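The Murnport Drawer

My grandmother kept every key she had ever been given in one kitchen drawer, and when she wanted the one for the shed she put her whole hand in and stirred until it came up. I thought of that drawer the October I went to work for the Barbier lab in Murnport, where my first real job, after four years of night classes and a great deal of coffee, was to find out why a machine could not hang up a bunch of keys.

The method had come down to us from the people at Fistberg, who had a good name for this sort of thing. A person picks up the keys with a pair of hand-held grippers and hangs them on a hook, over and over, and a program learns from the recordings. We had 334 of them when I arrived. I watched them all, mostly in the evenings, with my shoes off and a sandwich going stale on the filing cabinet.

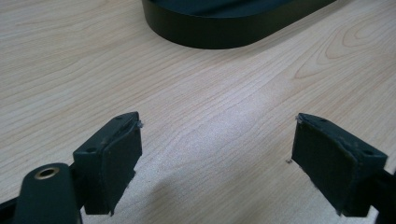

"Why not just program the motion by hand, if it's only a hook?"

"Because the keys never lie the same way twice, and you'd be writing rules for every pile they could make."

I had asked the question on my second morning, and I wrote the answer on the inside cover of my notebook, where I could find it again. It was a comfort to me through most of that month, when the program would carry the bunch nicely to the stand, hold it there as long as you please, and let go an inch too soon. Out of 30 tries it hung the keys 6 times. I took that number home with me on the ferry – it rode in my coat pocket like a stone – and I told it to my mother over the phone, who said six sounded fine for a beginner.

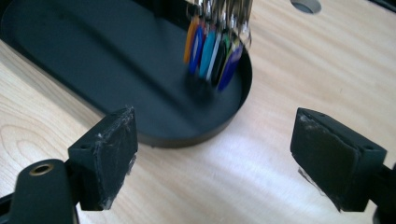

Good recordings, I had been taught, were the clean ones. Zondovura, the little program we used for sorting, had a setting that threw out any attempt with a wobble in it, and we had left it on because Fistberg had left it on. One night I turned it off and watched what it had been hiding. There were the colored tags blurred together over the tray, orange down one side and a dark blue one hanging lowest of all, and I sat up so quickly that I knocked over my tea. A person waits for that kind of thing, you see, or leans a little, or tries again. We had been teaching the machine from the lucky tries, and it had never once been shown what to do about an unlucky one.

So we put the wobbles back in. I spent a week at it, sorting by eye and marking the moment in each where the hand changed its mind, and there was more of that than you would believe – small waits, small second thoughts, a whole quiet habit of patience that I had never noticed in my own hands.
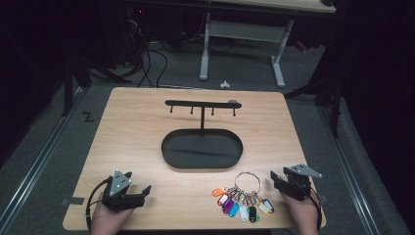

The Second Count

We ran it again at four in the afternoon, with the radiator knocking and the rain coming in off the harbor. Another 30 tries, and this time it hung the keys 12 times. On the ninth try it missed the hook, drew back, and stayed there until the tags had stopped moving before it went in again. I had my grandmother's shed key in my pocket that day, and I held on to it the whole time.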